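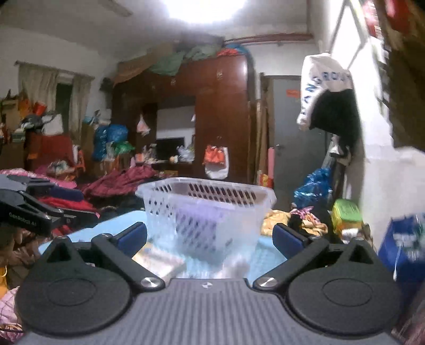
白色半透明塑料洗衣篮，周围堆有织物

Kassa募捐（又称Kassa家用品募捐，当地人多简称“Kassa”）

Kassa募捐是Desthorpe镇的一项民间慈善募捐活动，每年六月举行，为刚搬进空房的低收入住户筹集床品、毛巾、窗帘、炊具等家用品，同时接受现金捐款。主办方为Kassa家用品基金。活动范围起初限于Desthorpe镇内，后来扩到邻近的Pleltness。和一般旧衣回收不同，衣物不在募集之列（童装除外，见“募集物品”）。

名称

“Kassa”一词的来源说法不一。较常见的解释是取自“钱箱”之意，若干欧洲语言中有同形或近形的词，指收银处、钱柜。另一种说法是镇上旧街名，街已并入别的路，没有路牌留下。基金自己的章程里没有解释。早期传单上也写作“Kasa”，后统一为双s。

背景

Desthorpe的出租公房交付时不带家具，也不带窗帘和地毯，灶具有时有有时没有。住户从临时安置点搬出，往往只有随身行李。申领政府补助需要时间，审批期间房子是空的。睡地板，窗户用报纸糊。这段空档就是募捐最初针对的问题。

在此之前镇上已有几处慈善商店，东西便宜，但要自己去挑、自己搬。没有车的住户搬不了床垫。商店也不按户配货，今天有锅没有碗，下周有碗没有锅。教堂门厅也收过东西，收到什么发什么，不分拣，后来停了。

历史

首次募捐只有一张手写告示和一间借来的库房，收到的大多是餐具和旧被子。没有账目留存。第一年共配给3户，情况见于次年的传单，除此之外无其它记录。

其后数年规模缓慢增长。库房搬过几次，先在车站后面，后来到Steltura仓储楼底层，即现址。Steltura是镇上一家仓储公司，把底层一角免租借给基金使用，条件是基金自付电费，且每年夏末以前腾出靠装卸口的一侧。双方没有长期合同，一年一签。

基金正式登记的日期为03/07/2021。登记之前捐款走个人代收，之后改为基金专用账户，现金捐款开始出具收据。同一时期章程定稿，“整户配给”写入章程第一条。

扩展到Pleltness是登记之后的事。Pleltness没有自己的库房，物品在当地收齐后拉回Desthorpe分拣，再按户送回去。有人批评这样来回跑费油，基金的答复是分拣的人手都在Desthorpe。这个问题目前还没有解决。

运作方式

募捐期为整个六月。月初发告示，月中开始收货，月底封库清点。封库后到的东西不退，留作次年，或转给慈善商店。

物品由捐赠人自行送到收货点，大件可预约上门收取。收货时只看两样：干净，能用。破损的当场退回。床垫必须带防火标签，没有标签一律不收，哪怕是新的。电器另设一张桌子，通电测试后贴签，没贴签的不进库。

分拣按房间，不按种类。厨房一箱，卧室一箱，浴室一箱，箱外写户号不写姓名。窗帘需要事先量窗，尺寸由住户或转介机构填在申请表背面，没填的就给一对最长的，自己裁。

现金部分用途固定：补购收不到的东西（枕头、砧板、马桶刷这一类基本没人捐），付运费，付电费。不得用于发放现金给住户。余款结转。

最近一次公布的现金捐款总额为3,493，以当地货币计，配给33户，其中Pleltness占21户。Pleltness比重偏高，和当年那里一批公房集中交付有关。

募集物品

长期接收：
床单、被套、毛毯、被子
毛巾、浴巾、浴帘
窗帘及窗帘杆
锅、平底锅、碗碟、刀叉、水壶
洗衣篮、晾衣架、水桶、扫帚
台灯、小型电器（需测试）
童装，只限婴儿尺码，和婴儿床一并配给

不接收：
成人衣物、鞋
已拆包装的枕头
无防火标签的床垫和软垫家具
电热毯
油漆、清洁剂等液体
书籍（转给图书馆旧书摊，不在库房过夜）

枕头一条常有人问。旧枕头洗了也不收，用现金买新的。被子可以收，须洗过晾干，装透明袋，袋口别打死结，打开查看比较方便。

清单每年微调。早年收过电视机，体积大，没人领，停了。地毯收过一季，潮味重，又停了。

申请与配给

住户本人不能直接申请，须经转介。转介方包括房管部门、学校、诊所和镇上的咨询处。转介表一页纸，填人口、房间数、有无婴儿、有无电梯。最后一项早期没有，后来加的，扛床垫上楼的人要知道该派几个人去。

配给按“整户”进行，即一次送齐一套，不分批。基金认为分批会让住户反复等待，分批的运费也高。反对意见主要来自转介方：整户配给意味着缺一件就全部拖后，最急的东西（床、被子）应当先送。现在折中处理，有婴儿的住户可先领卧室箱，其余照旧。

配送后不回访，不拍照，不要求住户写感谢信。章程里有这一条，原文很短：“送到即止。”

不合用的可以退回，退回的重新入库。一套只换一次。

资金来源

小额个人捐款为主。收货点设捐款箱，另可转帐。无政府拨款，曾申请过一次地方小额补助，因登记未满年限未获批准，此后没有再提交。

企业方面，Steltura提供场地，不提供现金。商户偶有实物捐赠，多为样品或尾货，同一花色的窗帘一来就是一大捆，所以有几年Pleltness一排房子窗帘全是一个样。

账目每年封库后公布，贴在收货点门内侧，一张纸。网上没有。想看的人得自己去看，或者写信索取，附回邮信封。

评价与争议

当地评价总体正面，学校和诊所都把它列入固定的转介去处。争议集中于几点。

一是时间。募捐只在六月，需求全年都有。冬天搬进空房的住户只能用库存，库存到冬天往往只剩碗碟。有人提出改为一年两次，基金以场地为由没有采纳，Steltura装卸口一侧夏末之后不能用。

二是标准。收货时“干净，能用”由当班的人判断，尺度不一，同一条毯子上午退了下午又收。后来做了一块样板，钉着几块布，标明起球到什么程度算不能用。样板挂出后投诉减少。样板本身也旧了，有待更换。

三是范围。周边村子多次要求纳入，目前限于Desthorpe和Pleltness两地，章程未排除扩展，但也没有时间表。

四是转介门槛。没有固定接触任何机构的人，事实上申请不到。咨询处可以代填，前提是知道有这个咨询处。

与同类活动的区别

慈善商店：出售，收入归机构；Kassa不出售任何物品。
家具银行：以大件家具为主，通常有常设仓库和车队；Kassa大件少，车是借的。
旧衣回收：按重量处理，多数转卖或再生；Kassa不按重量，也不转卖。
起步礼包：统一采购的新品，内容一致；Kassa每户内容不同，以捐来的为准。

有时也与同名的一项储蓄互助会混淆。两者无关。那个互助会办存款，不收东西，地址也不在Steltura楼内，但信件经常投错。

参见

家具银行
实物捐赠
慈善商店
转介制度
住房安置补助

注释

“户”指转介表上的一个地址，合租者按一户计。
现金总额不含实物折价，基金从末对实物估价。
收货点开放时间每年不同，以当年告示为准。

本条目缺少早期阶段的来源，库房几次搬迁的先后次序有待查证。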